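Software sync, manipulation stack
Minutes
July, 2:00 p.m., small meeting room and call

Present: controls, perception, planning, tooling, one from the hardware group. Lab operations joined for item 4.
Apologies: simulation.

1. Minutes of the previous meeting

Accepted with one change. Under "Planner", the text said the retry limit had been removed. It was raised to 3. The wording has been fixed in the shared copy.

2. Open actions

Tooling: move the log viewer to the new storage layout. Done. Old links still redirect and will keep doing so until the end of the summer.

Controls: write up the force threshold settings in the wiki. Partly done. The page has the values but does not say which config file wins when two are loaded. Carried over.

Perception: rerun the depth filter comparison with the wrist camera only. Done, see item 3.

Planning: find out why Jultov refuses goals close to the table surface. Done. The collision padding was being applied twice, once when the table was loaded and again when the planning group was built. Fix is merged. Anyone with a local table model should pull before the next run or they will lose clearance they think they have.

Hardware: send the part numbers for the spare fingertips to lab operations. Not done. Carried over.

3. Coin bank task

This took most of the meeting.

Perception reported first. The slot detector in Zuvby was trained on clean, machined slots, and it does poorly on a slot with ragged edges. The fitted rectangle swings from one detection to the next, and the error in angle matters more than the error in position. A coin that arrives at the right point but turned a few degrees catches on the lip. On the last batch of 151 recorded attempts, bad slot angle was the most common label given by the reviewers. Second was losing the coin during the pick.

Perception proposed dropping the rectangle fit and taking the long axis from the dark region directly, with the angle averaged over 10 consecutive detections while the arm holds still. Controls asked what the pause would cost. Perception said it adds up to 500 milliseconds per insertion. Controls had no objection to the time but asked that the pause happen before the final approach starts, so that the compliance gains are not switched while the arm is waiting. Agreed.

There was a longer discussion about pale chips next to the slot. The brightness threshold treats them as part of the top face in some views and as a gap in the slot outline in others. One suggestion was to clean up the boxes. Planning and perception were both against this, as the customer's parts will not be cleaned up either. The boxes stay as they are. Perception will close small gaps in the mask before the axis is computed and will report back on whether this hides real damage to the slot.

Tooling showed the wrist view in the viewer and the group used it to talk through occlusion.

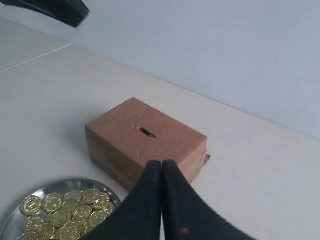

Wrist camera view. Fingers closed at the front of the coin box, slot visible on the top face, coin plate at lower left.

Points raised on the view:

Occlusion of the plate. With the gripper at the box, the left finger covers the right side of the coin pile. The pick planner in Jultov currently reuses the last pile segmentation when it goes back for the next coin, and if that segmentation was made in this pose it is missing coins. Planning wants a fresh segmentation from the look pose above the plate every time. Perception agreed but noted that the plate rim is shiny and the segmentation sometimes follows a reflection along it. Masking the rim with a fitted circle was suggested. Only part of the plate is visible in this pose, so the circle has to be fitted from the look pose and carried over in the base frame.

Overlapping coins. The grasp scorer assumes coins lying flat. Tilted coins get a low score and are left until last, although a coin leaning on the rim may be easier to get a finger under. Planning will add tilt as a separate term in the score. No agreement on the weight. Planning will try a few values on recorded data before anything runs on the arm.

Contact with the box. Controls asked whether closed fingertips at the front of the box should count as a push or as a collision. At present the monitor in Clollo decides from force alone, and a light touch and the start of a push look the same to it. Planning would like to allow a deliberate push to square up a box that is sitting at an angle. Controls is willing if the push is its own skill with its own force limit and is never entered from the insertion skill. Agreed in principle. Planning to write the skill definition, controls to set the limit.

Loose material on the box. There is a small tab sticking out at the right end. The box pose estimate uses the outline of the top and front faces, and perception is not sure whether the tab shifts it. To be checked by masking the tab by hand on a few recordings and comparing the poses.

Finger mask. Zuvby removes the fingers from the image with a fixed mask, one per gripper opening. Hardware pointed out that the masks were made before the present fingertips were fitted. Tooling will add a script that regenerates them from a short sweep against the bare tabletop.

4. Recording and storage

Lab operations asked that failed attempts be kept. The current default deletes recordings that end in an operator stop, and those are the ones the reviewers ask for. Tooling will change the default so that operator stops are kept and marked. Aborts during startup can still be deleted.

Reviewers also want fewer failure labels. There are two for a dropped coin, and people pick between them at random. They will be merged. Existing recordings will be relabeled by script, and the original labels stay in the metadata.

Controls reported that joint torque and wrist images are still out of step in some recordings. The cause is that the image time is taken when the frame reaches the recorder, and the torque time is taken on the controller. Tooling has a branch that uses the camera's own time and needs someone to test it on the real arm. Controls will do it.

5. Clollo release

The release branch is cut. Remaining before the tag:

- the stop behavior during a gain switch (controls)
- config files with unknown keys should fail at load, at present they only log a warning (tooling)
- release notes (tooling)

Perception asked whether the message format for slot poses could change in this release to include a confidence value. Controls said it was too late for a format change. It goes in the next one. Until then perception will hold back any pose below the threshold and send nothing, and the insertion skill will treat a missing pose as a reason to retry. The retry limit noted in item 1 applies here as well.

6. Echeverri integration

Short item. The Echeverri adapter builds against the release branch but its tests start the planner with the old argument names. Planning will keep the old names working for one more release and print a notice. The adapter also polls for arm state much faster than it needs to, and this fills the log. Tooling will ask for a slower rate.

7. Any other business

The calibration board should go back in its case after use. The last calibration had to be redone.

Planning asked for the arm for a full morning to test the push skill once the force limit is set. Lab operations will look at the bookings.

Actions

Controls: finish the wiki page on force thresholds, including config order. Set the force limit for the push skill. Test the camera time branch. Fix the stop behavior during a gain switch.
Perception: replace the rectangle fit with the long axis and averaged angle. Close small gaps in the slot mask and report. Fit the rim circle from the look pose. Check the effect of the tab on the box pose.
Planning: fresh segmentation before each pick. Tilt term in the grasp score, recorded data first. Push skill definition. Keep the old argument names for one release.
Tooling: finger mask script. Keep and mark operator stops. Merge the dropped coin labels. Fail on unknown config keys. Release notes. Ask Echeverri about the polling rate.
Hardware: part numbers for the spare fingertips.
Lab operations: arm booking for planning.

Next meeting at the usual time, same room. Simulation to report on the coin contact model.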